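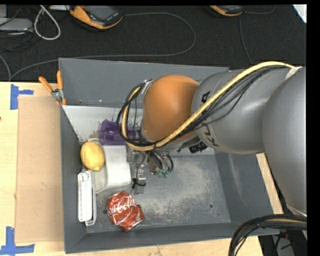
The redemption center in Clondholm opens at 8 in the morning, and by then there are usually cars waiting along the fence. The owner has run it for eleven years. She took it over from her uncle, who had used the same building to sell tires. I asked her first what people get wrong when they bring in their returns, and she didn't need time to think. "Crushing," she said. A crushed can in the bottom of a scratched gray bin is still good aluminum, but in her state it may not be good for the deposit. "If I can't read the label, I can't pay on it. People step on them to save room in the garage and then they're mad at me."

She grew up in Caltholm, half an hour south, where there has never been a center. Families there kept their empties in the basement and drove them up once or twice a year. She still gets those customers, and she can tell them by the smell of the bags. "Rinse them," she said. "A little water, that's all I ask. By August a bag of beer cans that didn't get rinsed is something you don't want to open."

Most of the work is sorting. Aluminum goes one way, plastic another, and glass is split by color before the truck comes. Her biggest single return last year was 1,037 cans from a softball league, brought over in a horse trailer. The league had told her on the phone it would be 1,000. "They were off by 37, which is better than most," she said. "I've had people swear they had 800 and it was half that."

I asked whether she counts by hand. She does for small loads, and she said she's faster than people expect. Larger loads go in a back room and get paid out the next day. Some customers don't like leaving their bags behind, and she understands that. She writes a slip with the name and the number of bags, and she keeps the other half in a cookie tin under the register.

The money is thin. The center earns a handling fee on each container, and the fee hasn't kept up with rent or wages. She employs two people in winter and four in summer. Glass is the part she would drop if she were allowed to. It is heavy, it breaks, and the buyer in Collier has changed its rules twice. "Last time they wanted the caps off. All right, so who takes the caps off? Me."

What keeps the place going, she said, is that some people depend on it. One man has come by bicycle nearly every day for six years. A retired couple collects along the county road and puts the money toward their grandson's braces. The high school band paid for part of its trip to Mollah with cans, and for most of April the parking lot was full of teenagers carrying bags.

She would like to see the deposit go up. It has been the same amount for as long as she can remember, and she thinks a lot of people throw their cans in the trash now - it isn't worth the drive to them. She has written to her representative and got a form letter back.

Before I left, I asked if she returns her own cans. She laughed at that. "I drink tap water and coffee," she said. "My husband has a few in the garage. I told him he can stand in line."

The center is closed in the first week of January and takes its last loads half an hour before closing time.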